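# Chapter 4: A Visit to the Cell

Open day at Vultness, September. Londeo students, first stop. PCs being serviced by arm, lid off, tower on its side. Bring the worksheet, read the notes befor you go on. Look at the blue drive carriers first.

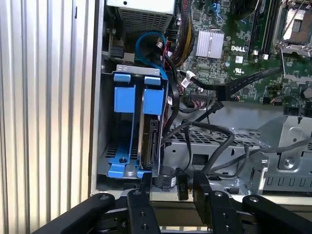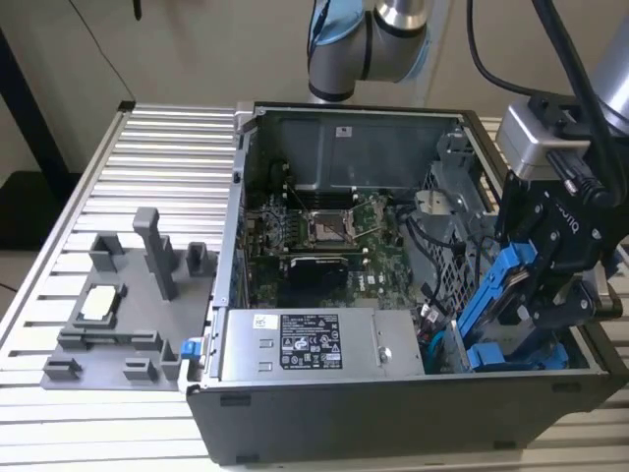
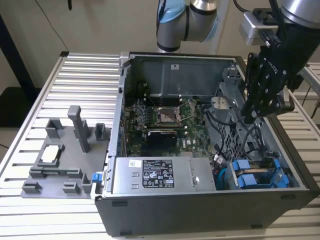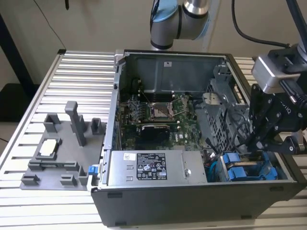 ## 4.1 What to write down

- Gripper type, how many fingers
- What the fixture tray holds
- Cables near the drive cage, whats in the way
- Questions for the Brinier staff (about 100 words)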